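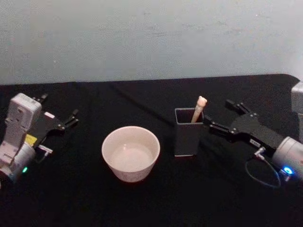 Vellwood 51 Portrait Backdrop Stand

The Vellwood 51 is a freestanding support for paper rolls and cloth backdrops, made for studio portraiture and for long portrait series in which the background has to match from one sitting to the next. It replaces the Vellwood 50, which is no longer supplied. Spare feet for the older stand are still available from the Harnport workshop.

## Construction

Uprights are steel tube with a satin grey finish. The crossbar comes in 3 sections that join with a pin and collar. Height is set by drilled stops, numbered from the base upwards, so a position can be written on the session sheet and repeated later. There are no friction clamps on the uprights.

The roll is turned by a chain on the left or right side. Swapping sides takes a 5 mm hex key, supplied.

## Specification

| Item | Value |
|---|---|
| Part number | 646 |
| Maximum height | 2,000 mm |
| Crossbar sections | 3 |
| Height stops per upright | 51 |
| Chain side | Left or right |

The stated height is measured from the floor to the centre of the crossbar. For full-length standing portraits of tall sitters, order the Hinds extension, which fits both uprights and is sold in pairs.

## Use with cloth

Cloth should be hung the evening before a sitting where possible. Clips must go on the back of the bar, with the hem facing away from the sitter. Heavy velvet needs the centre support, and the stand should not be used with velvet until this is fitted.

Black cloth picks up lint from carpet. Brush it downwards and store it rolled.

## In use

Photographer Qianru Tian used two of these stands for *Stostusier*, her series of seated portraits of night-shift workers, shown in Harnport in September. The sittings took place in canteens and locker rooms, and the stops were left at position 34 throughout. Her notes on setting up in low-ceilinged rooms are printed at the back of the manual.

## Supplied with the stand

- Two uprights with feet
- Crossbar, in sections
- Chain and counterweight
- Hex key
- Manual and blank session sheets

Sandbags, clips and backdrops are not included.

## Care

Wipe the tube with a dry cloth. Do not oil the pins. If a collar becomes stiff, remove it and clear the thread with a nylon brush. Replacement collars are sold singly; quote the part number of the stand when ordering.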